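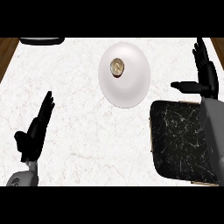

Sim run 138, right hand locks up, please tell me I'm not cursed

marblehead_2
Posted July 22, 2025

Setup is two arms, hands with fingers and thumbs, tabletop scene in Zulby. The task is to pick the small round thing off the white plate and put it on the black board. A toddler could do it, and would probably eat it.

The right arm gets as far as fingers pointing straight up, thumb sticking out sideways, and stops there. No error and no collision flag. The log says "executing" until the episode times out at 2000 steps. Left hand is still taking commands the whole time. Restarting the scene fixes it for a run or two and then we're back to hailing a cab.

ghanem_refugee
What's your contact margin on the board? Right forearm is sitting over it in your shot. If the board's collision shape is fatter than the mesh you see, the solver could be holding the arm there and calling it motion.

marblehead_2
Default margin. I turned off board collision last night to check. Same freeze, only now the object falls through the board on the runs that do work. So I have two bugs.

tjh_controls
It's not contact. That's a wrist limit. Planner hands over a goal a hair past the joint stop, controller clamps it, the error never gets to zero, and "executing" is technically the truth. Had the same thing in June and wasted 10 days blaming friction.

ghanem_refugee
With respect, you blame wrist limits for everything, including the time your power supply was unplugged.

tjh_controls
The wrist was at its limit that time too.

Fionnuala Carroll
Before anybody widens a limit to make this go away - is this policy headed for hardware? A sim arm that stalls quietly costs you an evening. A real one that stalls quietly keeps pushing, and somebody leans in to see why. Put a watchdog on it: no progress toward the goal, drop torque and raise a fault. Do that first.

marblehead_2
Headed for the Trirkivholm rig eventually. Fair point. There's no watchdog at all, I assumed the timeout counted.

Fionnuala Carroll
It doesn't.

marblehead_2
OK, logged the joints. Wrist pitch commanded past the stop on every frozen run but one. Watchdog is in and it trips on all of them.

tjh_controls
I'll take my apology in writing.

ghanem_refugee
"Every run but one." Post the log for that one.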